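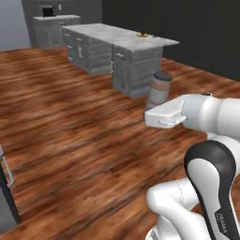
Teltis puts household simulator on sale

January 12, 2020

Teltis has released Altier, a software kit that lets developers try out robot arms in simulated homes before running them on real hardware. It comes with 14 room layouts, kitchens among them, and over 500 household objects to pick up and move.

A licence lasts 90 days and can be renewed. Toivonen, which tested an early version, said set-up was simple - but that floor textures still looked blurred close up. Teltis plans an update in November.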